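Nurkwood: a gallery from the simulator

March 7, 2019

Welcome, and thank you for wandering over to the gallery page! Most of what we put on the Wistier site is release notes and long posts about planners, and several kind readers have written in to say that they'd quite like to look at something for a change. So this is a page for looking, with a bit of chatter from us in between (we can't help it, I'm afraid).

Nurkwood is our simulated room. We build our control and planning software against it, and every change goes through it overnight before anyone is allowed to merge. The full run is 3,563 episodes at the moment, spread over 40 layouts, and it goes on growing whenever somebody thinks of a new and awkward way to place a cupboard. Postma is the planner, which works out how the arm should get from one place to another without bumping into things, and Hanis is the perception side, which takes the rendered camera views and tries to say what is where. They were written quite separately and it took us until last September to get them speaking to each other politely, so we are rather fond of the pair of them.

The furniture is a mixture, some modelled by us and some passed down from an older project, and the orange walls have been with us from the start. We did once try a tasteful grey and everyone missed the orange within a day, so back it came.

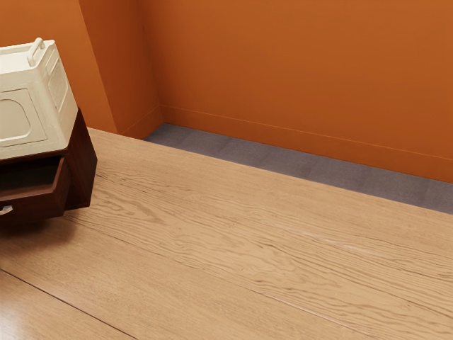 Cream appliance on the dark cabinet, with a drawer left partway open.

I could talk about drawers for a whole afternoon. A closed one is a flat panel as far as Postma is concerned, but pull it out a little and you have thin side walls, a dark hollow and a ledge hanging over the lot, and all of that needs a collision shape that is neither too generous nor too mean. Ours used to be one solid block, so the planner would cheerfully refuse to reach into any drawer at all! Version 33 of the room splits it into separate walls, and planning is slower for it but a great deal more sensible. Hanis has its own troubles with pale, rounded shells like the one on top, where the door and its window are the same cream as everything else and there's very little for an edge detector to hold on to. The vent slots help a good deal. 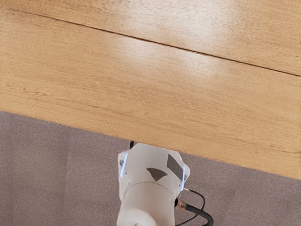 The white wrist and gripper head at the edge of the bare tabletop, blue light strips showing.

A bare table is a lovely thing for testing. We use it for checking that the plane Hanis fits to the wood agrees with the height Postma has been told, and if the two differ by more than 2 millimetres the run stops there and then. The glare on the wood is worth having too, as a washed-out patch is just the sort of thing that upsets a depth estimate. Cables are still on our list, by the way. The renderer draws them very nicely, but the planner only knows about a fat invisible sleeve along the wrist, and we'd like to do better by the next release.

More pictures will go up as the layouts change. If you use Nurkwood for your own work and have a view you're pleased with, do send it in through the contact form, along with the layout number and the version you were running.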